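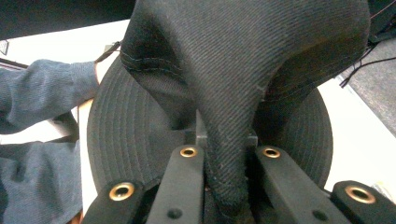
Is a good hat worth keeping after it loses its shape? I think it is, if the stitching still holds.

In Barnstead, where I live, people buy a new sun hat each April and forget the old one. I find this a pity. A twill hat with many rows of stitching on the brim can be folded and crushed in a bag, and still it gives shade. Mine is from Mondness and I have worn it for over three summers. I do not plan to replace it.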